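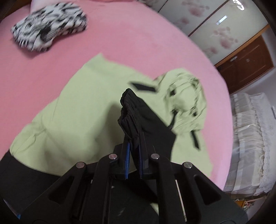
4. Sorting and Loading

4.1 Before the first load

Complete the installation steps in Section 3 before loading the drum. The shipping bolts must be out, the drain hose must be clipped to the standpipe, and the machine must stand level on all feet. The Granderine 8 does not start a cycle if the level sensor reports a tilt.

Run one empty Drum Clean cycle with no detergent. Water left in the pump from factory testing is flushed out during this cycle.

4.2 Sorting

1. Empty all pockets. Coins and screws can pass through the drum holes and jam the pump.

2. Close zippers and hooks. Leave shirt buttons open.

3. Separate the laundry by color: whites, pale colors, dark colors. Wash new dark cotton alone for the first two washes.

4. Separate each color group again by fabric weight. Bed sheets and towels hold more water than shirts and throw the drum off balance when mixed with a few light items.

5. Turn dark garments and printed garments inside out.

6. Tie drawstrings in a loose bow. Elastic waistbands need no preparation, but do not wash them above the temperature on the care label.

7. Place small items and anything with underwire in a mesh bag. A bag is not included. The Plestico fine-mesh bag (medium) fits the drum opening.

Note: If the care label is missing, use the Mixed 85 °F program at low spin.

4.3 Loading the drum

1. Pull the door handle until the latch clicks, then open the door fully.

2. Check the rubber door seal for items left from the last wash.

3. Put in one large item first, then smaller items on top. Unfold sheets before loading. A sheet loaded as a folded block stays dry in the middle for much of the wash.

4. Stop when there is a hand's width of space between the laundry and the top of the drum. For Delicates and Wool, fill the drum no more than halfway.

5. Push any fabric clear of the seal and close the door.

CAUTION: Fabric caught in the door seal can cause a leak. If water appears below the door, press Cancel, wait for the drum to drain, and reseat the load.

CAUTION: Do not wash items that have been in contact with gasoline, solvent, or cooking oil. Residue can ignite in a dryer even after a full wash.

4.4 Detergent

The drawer has three compartments. The left compartment is for the main wash, the center one is for softener, and the right one is for prewash. Do not fill the center compartment past the MAX line – the siphon empties early and the softener is lost in the first rinse.

For liquid detergent, lower the blue gate in the left compartment. For powder, raise it. Leaving the gate down with powder causes caking.

In hard water areas, use the dose printed for hard water on the detergent package. If the machine was supplied with the Beneš inlet filter, replace the cartridge after 174 cycles. The counter is under Settings > Service > Filter and must be reset by hand.

4.5 Unbalanced loads

If the drum cannot distribute the load, the display shows code 344 and the final spin is skipped. The door unlocks after the water has drained.

1. Open the door and loosen the laundry. Sheets often wrap around smaller garments.

2. If the load is a single heavy item, add one or two towels.

3. Close the door and select Drain + Spin.

If the code returns with a normal load, check the feet again as described in Section 3.6. Machines placed on an Eserwood raised base need the rubber cups supplied with the base.

Note: Code 344 is cleared when the door is opened. It stays in the service log and does not need to be reported.

4.6 After the cycle

Remove laundry promptly, wipe the seal, and leave the door and drawer slightly open. Close the water tap if the machine will not be used for a week or more.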